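Does the Kusetti result hold up? Questions we keep getting
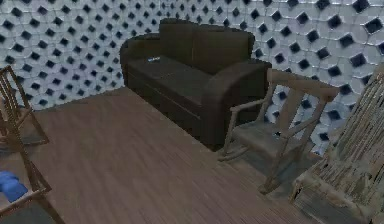 A simulated living space: sofa, rocking chairs and a small flat object on the seat cushion.

What is Kusetti supposed to show?
That a robot trained only in rendered rooms can find small household objects in real ones. The method, from the Plarkeo group, scatters furniture and wall patterns at random, so that the robot learns to ignore whatever doesn't matter. We have read the paper, run the code and come away less sure than its authors.

Why do the rooms look so odd?
Furniture and surfaces are picked separately. A dark sofa can end up against a wall of pale interlocking shapes and black diamonds, with rustic rocking chairs close by. The theory is that if training rooms are strange enough, a real one will look like just another variation. It is a reasonable theory. It is also very hard to prove wrong, which ought to bother people more than it does.

How big was the test?
The robot was trained on 3,479 rendered rooms and tried in 12 real ones. The first number gets quoted a lot. The second is the one that matters, and it is small.

But it found the object most of the time, didn't it?
In the real rooms it had 101 attempts and the paper counts well over half as successes. Look at how success is defined, though. The robot had to stop facing the right piece of furniture. It did not have to pick anything up, or even point at the object. Stopping in front of a sofa is a fairly good guess if you are looking for something that people leave on sofas.

Did anyone check for that?
We did, in simulation only. We took the small object away and left everything else alone. The robot still went to the seating in 13 of our first 20 rooms. That doesn't sink the method – a sensible searcher should try likely places first – but the paper gives no such figure, so a reader can't tell how much is seeing and how much is habit.

Is the lighting realistic?
Good enough to be pleasant to look at. Sofas throw shadows on the floor and planks have grain. Whether that helps the robot is another matter. The Miettinen comparison, which used flat lighting and plain walls, came out only slightly behind, and the gap could easily be luck with so few real rooms.

Doesn't the Ivier benchmark settle it?
No. Ivier is also simulated, and several of its furniture models come from the same library. Doing well there tells you the robot can cope with more of what it was trained on.

What would change your minds?
More real rooms, chosen by someone outside the project. Runs with the object removed, reported next to the main ones. A stricter idea of success, with the robot marking where it thinks the object is. None of this is expensive compared with the rendering.

Should I use it?
For practice data, perhaps. The room generator is well made and the code ran for us with only minor changes. If you need a robot that works in a home, test it in homes first and keep the empty-sofa check in your plan.

Will this page be updated?
Yes, when we finish the remaining removal runs, probably in November. Corrections from the authors will be added in full.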